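The Bodcombe bench rules for two-arm cells, reviewed
Ratree Yimyam

Loltov wants 24 dollars for this booklet, and 19 of its pages are rules. I read it in February and have been grumpily obeying it ever since.

Rule 4 is the good one: only one gripper over a shared container at a time, the other parked to the side. Dull, and worth the price by itself.

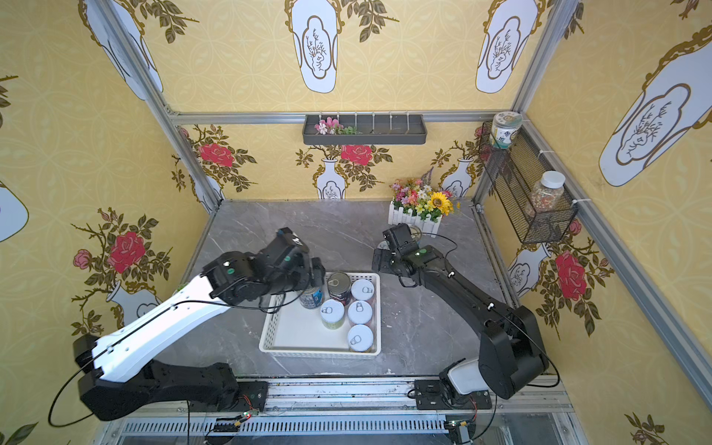 Left arm at the basket, right arm waiting by the flowers.

Rule 7 wants the label readable by the wrist camera before you log a pick. Fine for boxes. Cans have ends, and the booklet seems never to have met one.
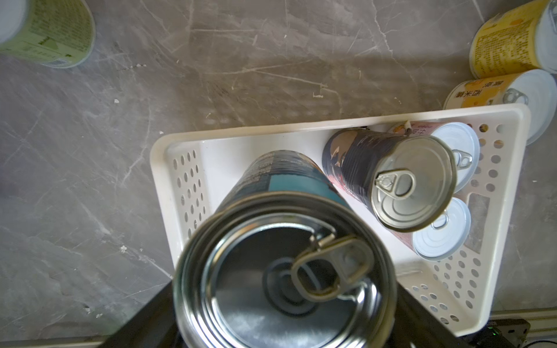 Wrist view with a can held close, lid first.

The housekeeping chapter says to clear crumbs off the work surface before each run, which I resent and deserve. Cable routing gets half a page, most of it a drawing of a nicer bench than mine.

Four stars out of five. The fifth went to the index, which sends you to page 524.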